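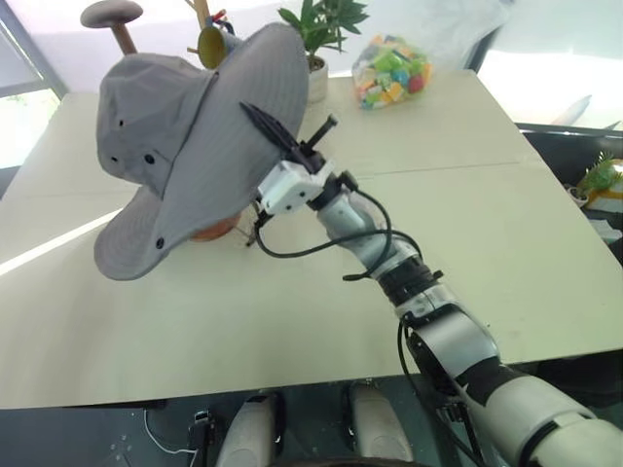 From: Dagmar Ondrejka
To: tesow-practice
Subject: Re: [tesow-practice] Draft 3, section 4: release criteria for soft items on a support
In reply to: message from Rodrigo Torres

Rodrigo, all,

Comments on section 4 are inline. I have left out the parts of your message where I have no objection. References to the "task sheet" mean the one in Annex B, garment and headwear placement.

Rodrigo Torres wrote:
> 4.1 An item shall be considered placed when the gripper has opened
> and the item remains on its support.
>
> I know "remains" is vague. Hélder wanted a time here, I wanted a
> position tolerance, and we ended up with neither. The rigid items
> in section 3 use a position tolerance and it has worked well enough
> at our site. I would prefer one rule for both.

One rule for both will not work. A position tolerance assumes that the item has a pose we can measure. A mug has one. A bucket hat has a crown that can lean one way while the brim sags another, and two people asked to mark its center will mark different points. We tried this on the Tenent cell with the section 3 method. Of 153 placements, 38 were scored differently by the two reviewers, and nearly all of the disagreements were over tilt. Neither reviewer was careless. The rule gave them nothing to apply.

I suggest splitting 4.1 into three conditions, checked in this order:

4.1.1 Support. The load-bearing part of the item (crown, collar, waistband, as given in the task sheet) rests on the support. A brim or hem caught on a side hook does not satisfy this condition.

4.1.2 Separation. Both fingers are clear of the item, including straps, cords and labels.

4.1.3 Rest. After separation, the item shows no visible movement for 10 seconds with the arm stationary.

Tilt is then scored separately, on a coarse scale, and has no effect on whether the placement counts. If a customer needs a hat to sit level, that belongs in their task sheet.

> 4.2 The overview camera shall be used as the reference view for
> scoring. Wrist views may be consulted.

I would strengthen the second sentence. The overview camera is fine for 4.1.1 on a bare peg. It is poor for separation. A wide brim covers the support and a good part of the table behind it, and if the arm comes in from one side the reviewer can see that the fingers are at the brim but cannot see what is happening on the underside of it. The wrist view has the opposite problem: the pads and the gap between them are clear, but anything close to a finger can run out of view.

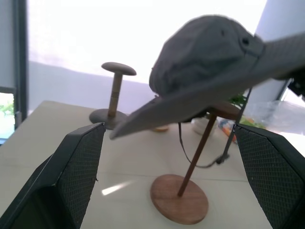 Wrist view, gray bucket hat on the stand with the round wooden base. The chin strap hangs below the hat.

The strap is the item I care about. It is thin and dark, the fingers are black, and from the head camera you will usually not find it at all. Proposed text:

4.2 Support and rest shall be scored from the overview camera. Separation shall be scored from a wrist camera. Where the two views lead to different results, the lower score applies and the reviewer records which view was used.

For sites with no wrist camera, I would allow a second fixed camera below brim height. Duarte has one of these and can say whether it is good enough. I have not tested it.

> 4.3 Loose straps and cords should be removed or taped before the
> session.
>
> Tiago objects to this one, I think correctly, but I do not have
> better wording.

I am with Tiago. Taping a strap makes the session easier and makes the results useless for anyone who has to handle the same item as sold. It also leaves tape residue on the fabric, which changes the grip on the next attempt. I would keep straps as they are and treat them as part of the item:

4.3 Straps, cords and labels shall be left as supplied. The task sheet shall list them. An attempt in which a strap is pinched between the pads and released without moving the item off its support is scored as placed, with the code S added.

The S code is new. We need some way to find these attempts later, and a free text comment field has not given us that. I searched the comments from the Nemard sessions for strap contact and found the same event described as "snag", "caught", "string issue" and "ok but cord".

> 4.4 The approach speed for soft items shall be the same as for
> rigid items.

No change to the number. Please add that the limit applies to the retreat as well. Most of the bad outcomes in our log happen after the fingers open, when the arm backs away along the path it came in on and drags the brim. Textured pads make this worse: the fabric can stay against the pad for a moment after the fingers part. The retreat should start along the direction in which the pads open, until the separation condition can be checked, and only then follow the planned path. Nineteen of our failures would not have occurred with that rule. I can send the log extract off list.

> 4.5 The table shall be clear of objects not used in the task.

This conflicts with 2.6, which allows background objects where the task sheet calls for clutter. Annex B does call for it. Suggest:

4.5 Objects not used in the task may be present where the task sheet permits. They shall not touch the support at the start of the attempt. Bags and wrappings shall be closed.

The last sentence comes from Jeon, where an open bag slid under a stand base during a session and the next several attempts were run with the stand leaning. A knotted bag of toy blocks is no trouble. Plants are acceptable, although I would ask for the leaves to be kept out of the arm's swept volume. The drafting group can decide if that needs to be written down.

Two points that the draft does not cover.

Light. Section 2 gives a minimum level for the table surface and no maximum. With daylight from windows behind or beside a pale glossy table, the wrist camera exposes for the window and the underside of the item goes dark, or there is a bright streak across the surface in the area where the base of the stand sits. I do not want to require blinds, since several sites have none and daylight is a condition that customers will have too. I would require that the direction of the windows relative to the arm base be recorded on the session sheet, and that separation be scored as "not determined" when the pads cannot be told apart from the item. "Not determined" should be a permitted result. At present a reviewer has to choose pass or fail, and they choose pass.

Cables. 5.2 says cables shall be "managed". On an arm with external gripper cables the slack loop moves with the wrist, and a hanging end can get to the table before the fingers do. Section 5 belongs to Hélder, but for soft items the check needs to be repeated in section 4, with the arm at the lowest grasp height on the sheet:

4.6 Before the first attempt, move the arm by hand or at reduced speed to the lowest grasp position listed. No cable or cable end shall touch the item, the support or the table in that position. Repeat after any change of tool.

Our cell does not meet this today. I am proposing it anyway, and we would need until February to fix the routing.

> Open question: do we want a separate table of stands? The flat-topped
> ones and the branch type behave very differently.

Yes, though a short one. Three columns would do: shape of the top, number of side hooks or branches, base diameter. The branch type is the only one where 4.1.1 gives different answers depending on how you read it, because the crown can sit on the top while the brim rests on a branch. I read that as placed. If anyone reads it differently, please say so before the draft is frozen, with the wording you would use.

I have no view on the numbering. If 4.1 is split as above, the cross-references in Annex B to 4.1 and 4.2 need to be updated, and the score sheet needs a column for S and a third value for separation. Duarte holds the master copy of the sheet.

Regards,
Dagmar

_______________________________________________
tesow-practice mailing list
Replies go to the list. Attachments over the size limit are held for approval.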